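**Ticket 1476: left arm lags its leader during plate-stacking demos**
Opened by: Gitau Langat
Cell: Ditano (two arms, blue brick walls)
Software: Clisari teleop, Erden leader arms
Status: fix in, watching

Good one today, folks! I was recording hand-guided demos for the plate task and the left follower kept trailing my hand. The right one was lovely the whole time. By the end of a session I was steering ahead of myself to make up for it, and that's a rotten habit to bake into training data.

The cell during the plate work:

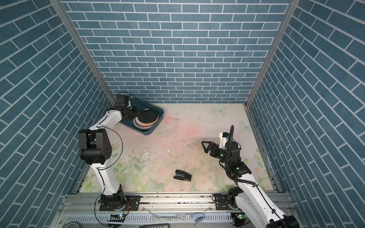
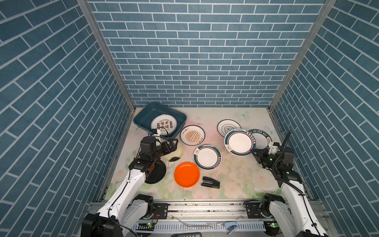

**Can we keep the demos recorded while the left arm was lagging?**

Keep the ones where the logged leader and follower positions line up once you shift the left stream by a constant delay, and bin the rest. If the delay wanders inside an episode there's no clean way to correct it, and the policy will learn the operator's overcompensation along with the task.

**What I tried**

- Swapped the left and right leaders. Lag stayed on the left follower, so the leader hardware is fine.
- Re-ran joint zeroing on both sides. No change, though the left wrist now centres much better, so I'm calling that a bonus.
- Reseated the left bus connector at both ends. No change.
- Dropped the smoothing filter on the left follower. Better straight away, but the gripper got jittery near the plate rims.
- Compared the two follower configs line by line. There it was! The left one still had the old Villalobos profile from September, with a filter window of 22 samples. Somebody (me, I'm fairly sure) copied it across when we rebuilt the config folder.

**Fix**

Put the left follower on the same profile as the right, restarted the teleop node, and did a slow sweep on both leaders together. Both followers tracked as a pair and it felt fantastic, like getting a stiff glove off. Then I turned smoothing back on at the new setting and the jitter didn't return.

**Still to do**

- Run the delay check over episodes 995 onward. Anything earlier was recorded before the rebuild and should be okay.
- Re-record the tray pickups. Those are the worst affected, as the left arm does most of the reaching there.
- Add a config comparison to the startup script so a mismatched profile throws a warning in big colourful letters.

Leaving this open until the delay check is finished. If your left hand feels mushy on the leader before then, please add a note with the episode number.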